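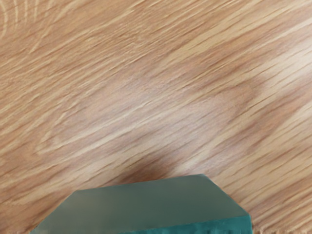
Wemarano Redside rowing machine

Rowing is a lovely way to train because legs, back and arms all join in, and the Redside makes it easy to keep a steady rhythm. The pull is smooth right from the first stroke!

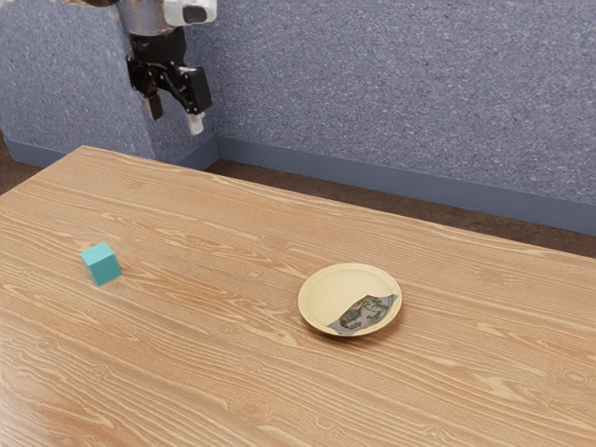

The seat rolls on a 90 cm rail and the handle is slim enough for smaller hands. Esko Kallio tested it for us and loved the quiet return - he rows before breakfast, with the family asleep upstairs. The monitor is small and plain, and it will sit happily on a wooden tabletop like this one, with its pale wavy grain, if you prefer to unclip it and read your times later.

Price: €494
Order code: Redside 80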